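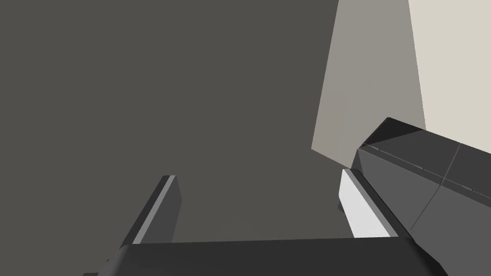

Off-white in the light and warm grey in the shade, with dark grey alongside. Computer rendering.

Off-white

Off-white is the family name for all the colours that are nearly white but have a little bit of something else in them, usually yellow, grey, pink or green. Cream, ivory, eggshell, bone, chalk, magnolia and oatmeal all get put in this group, though I've met decorators who will argue for an hour about whether oatmeal belongs (I say it's beige, see Beige). I've kept this page mostly to house paint because that's what I know best, but there's a bit on cloth and paper further down.

Names

The word itself just means "a bit away from white". Paint makers don't like it much on a tin as it sounds like a mistake, so they reach for food, stone and weather instead. The Eltorton trade card I keep by my desk has 70 off-whites on it, and 5 of them have "milk" in the name! A name tells you very little about the colour inside. I have owned two tins both called Ivory, from different shops, and one was almost primrose.

How it's made

Start with a white base, which nowadays nearly always gets its whiteness from titanium dioxide, then add a small amount of tint. Yellow ochre gives you the creams. Raw umber gives the softer, greyer ones, and a touch of black cools things down quickly, so go easy with it. Red oxide pushes towards pink and is how a lot of the old magnolias were done. Before titanium there was lead white, which is poisonous and should be left alone if you find it on old woodwork, and lime wash, which could be warmed up with a spoonful of earth colour and is still lovely on a rough wall.

Oil paint goes yellow as it gets older, and quicker in a dark cupboard than in a sunny room. Plenty of "cream" doors started out as white doors. If you're trying to match one, take the handle off and look underneath first.

Light and shade

The same tin can look like two different colours on either side of a corner. Off-whites do this more noticeably than strong colours do, as there's so little tint in them that the light takes over. North-facing rooms pull them towards grey or green, evening sun makes them peachy, and a bright carpet will throw its own colour up the wall. My hallway is Flutov No. 633 from top to bottom and visitors still ask why I used a darker one by the stairs.

Always paint a big bit of card and move it round the room - morning, teatime and with the lamps on.

In the home

Off-white has been in and out of fashion more often than I can keep up with. My own parents did our whole house in magnolia in 1975, ceilings and all, and my aunt's place in Kedbridge was the same with a brown bathroom. Landlords liked it for being easy to touch up. Later on people went for bright white, then grey, and now the creams are back under new names.

Cloth and paper

Wool and cotton are off-white to begin with and have to be bleached to get anything whiter. Undyed cloth is sold as "natural" or "ecru", from the French for raw. Book paper is often slightly cream too, and I find it much kinder for long reading. The Mercado sketchbooks I use come in both and I always buy the cream.

See also

Beige
Lime wash
Magnolia (paint)
Undercoat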